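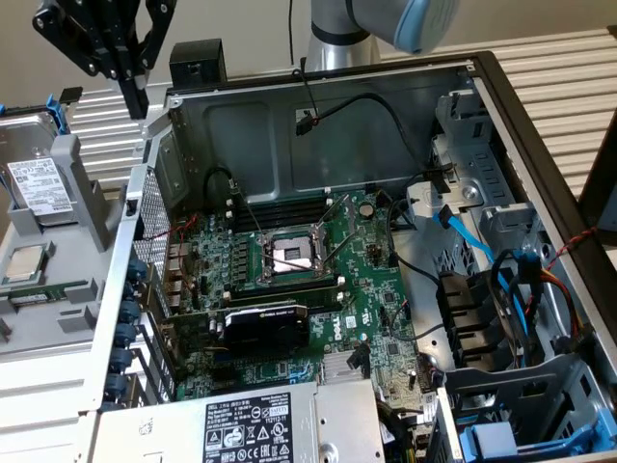 Wednesday, after lunch. Third go at the sourdough rye log, and I'm writing this up before I forget which jar was which (again). Starter is the old Brorska one, fed at 7 this morning with 200 g rye and a bit more water than usual, and by noon it had that nice sour apple smell and a domed top. I've got it on the shelf in the workshop so I can keep an eye on it between jobs. The Dell is lying on its side with the panel off and the CPU socket empty, so no baking spreadsheet for me today, it's pencil and paper! Fine by me, I never liked column F anyway.

Flour is the Botcombe stoneground, second bag. It drinks a lot more than the first bag did. I started at 400 g flour and had to keep adding splashes until the dough quit feeling like modeling clay. Didn't weigh the splashes, which I know, I know. Next time put the jug on the scale FIRST and read it off after.

Caraway: toasted half, left half raw. The toasted ones smell amazing but I think they go bitter in the crust. Will keep the two loaves apart and mark the toasted one with a slash on top.
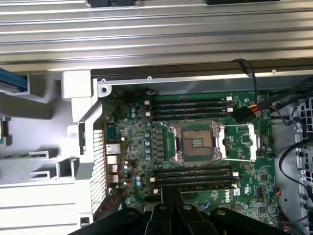

Bulk rise is the part I keep messing up. Last batch I went by the clock and it was way over, flat as a pancake with a big cave under the top crust. This time I'm going by the jar with the rubber band, and when the dough in there is up by half, everything gets shaped, even if I'm in the middle of something.

Tins: the Hubáček long one for the toasted loaf, the dented one for the other. Grease the corners better!!

To do: buy more caraway, ask whoever has the good bread knife to bring it back, try a spoon of molasses in batch four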